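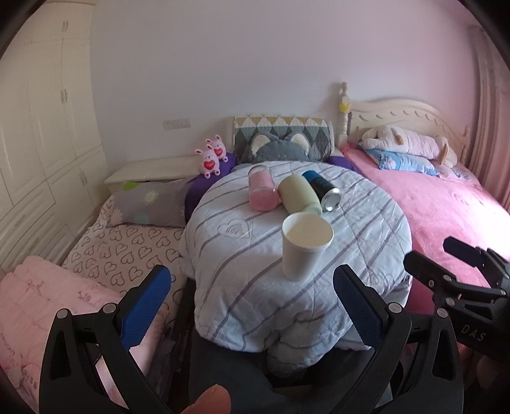 Limewash

Limewash is a thin, water-based coating made from slaked lime, used on walls inside and out. It is one of the oldest wall finishes still in everyday use, and one of the loveliest: a limewashed wall has a soft, chalky, slightly cloudy surface that shifts with the light through the day. It should not be confused with whitewash in the loose sense, a name given to almost any cheap white wall coating, or with modern "lime effect" paints, many of which are ordinary emulsions with added texture.

How it is made

The raw material is limestone or chalk, which is burnt in a kiln to give quicklime. Quicklime is then mixed with water, a fierce reaction that gives off a great deal of heat and is best left to people trained to do it. The result, once it has settled and been left to mature, is lime putty. Limewash is simply this putty thinned with clean water until it is about as runny as milk, then passed through a fine sieve.

Most decorators now buy putty or ready-mixed limewash by the tub. Older recipes add tallow or linseed oil to help the coating shed rain, or casein, a milk protein, to stop it dusting off on clothes. Tallow limewash is still made for exposed walls and smells quite strongly for a few days. Oils and fats make later coats harder to apply, so they are usually kept for outdoor work, and for the final coat only.

How it sets

Ordinary paint dries as its water or solvent leaves. Limewash does this too, but the real work comes afterwards, when the lime takes in carbon dioxide from the air and slowly turns back into calcium carbonate, the same stuff as the stone it came from. Damp is needed for this to happen well. A coat that dries too fast in hot sun or beside a radiator stays powdery and will rub off on the hand.

Freshly brushed limewash is nearly see-through, and newcomers often panic and put it on far too thickly. The whiteness comes up as the wall dries, and watching it arrive is one of the great pleasures of the job!

Surfaces

Limewash needs something porous to grip. It does very well on lime plaster, lime render, soft brick, stone, cob and earth walls. It will not hold on gloss paint, vinyl emulsion or sealed plaster without a special primer, and even then the finish is a compromise. Gypsum plaster can be coated with some prepared limewashes, though a test patch is wise.

A simple check is to flick water at the wall. If it soaks in and leaves a dark patch, limewash will probably take. If it runs down in beads, there is a sealing layer that has to come off first.

Old walls with solid masonry gain most from the finish. Limewash lets moisture pass through freely, so damp that has got into the wall can leave again. Under a plastic paint film the same damp may be trapped, and the plaster behind it starts to blister and crumble.

Application

The wall is brushed down, loose material is removed and any patches are made good with lime plaster. It is then dampened with a mist sprayer until it is moist all over but not running. Limewash is stirred often, as the lime sinks quickly, and worked in with a wide, long-haired brush using short criss-cross strokes. Rollers tend to splash and leave too much on the surface.

A bare wall commonly takes 5 coats, with a day or so between each, and a light dampening before the next one goes on. Walls limewashed before usually need only two. Suitable working temperatures run from 5 to 20 degrees Celsius, and outdoor work is avoided when frost is likely. In much of Britain that means stopping well before December and starting again in spring.

Lime is strongly alkaline and can burn skin and eyes. Goggles, gloves and long sleeves are worn throughout, and clean water for rinsing is kept close by. Glass, tiles and natural stone sills are covered, as splashes etch into some surfaces and are hard to shift once set.

Colour

Plain limewash dries to a clean, bright white. Coloured versions are tinted with earth and mineral pigments that can stand up to alkali, such as ochre, umber, sienna and red iron oxide. Many dyes fade or change in lime and cannot be used. Pigment is soaked in warm water, stirred to a smooth paste and added to the whole batch in one go — matching a second bucket to a first is very nearly impossible.

The wet mixture looks far darker than the finished wall. Strong, deep shades are hard to reach, for the lime can bind only so much pigment before the surface turns dusty. Within that limit the range is gorgeous, from butter yellow and biscuit to dusty pink and a warm brick red.

The village of Ullton is well known among lime enthusiasts for its farm buildings, which are coated in a pinkish ochre over a coarse render. The decorator Erdal Tekin, who recoated several of the barns, matched the shade by scraping back through the old layers, and found over 20 of them on a single gable. His notes on the work were later gathered by Talha Orakzai in a short handbook, Aksoy, still passed round by people learning the craft.

Related finishes

Limewash has several close relatives. Buletti is a polished form in which the last coat is pressed with a steel trowel while still damp, giving a faint sheen. Peseo is its rough cousin, a limewash thickened with fine sand and dabbed on with a stubby brush to even out patchy masonry. Both need a lime plaster base. Fresco, though a form of painting, relies on the same chemistry, with pigments laid into wet plaster and locked there as it hardens.

Upkeep

Outdoor limewash wears away slowly and is refreshed every few years with one or two thin coats, more often on the side that faces the weather. Indoors it can last a very long time. Marks are dusted with a soft brush, since scrubbing takes the surface off, and scuffs are touched in with a little of the original mix. Leftover limewash keeps for months in a sealed tub — with a layer of water on top, away from frost — and needs only a thorough stir before use.

Categories: Wall finishes | Lime | Traditional building materials | Painting and decorating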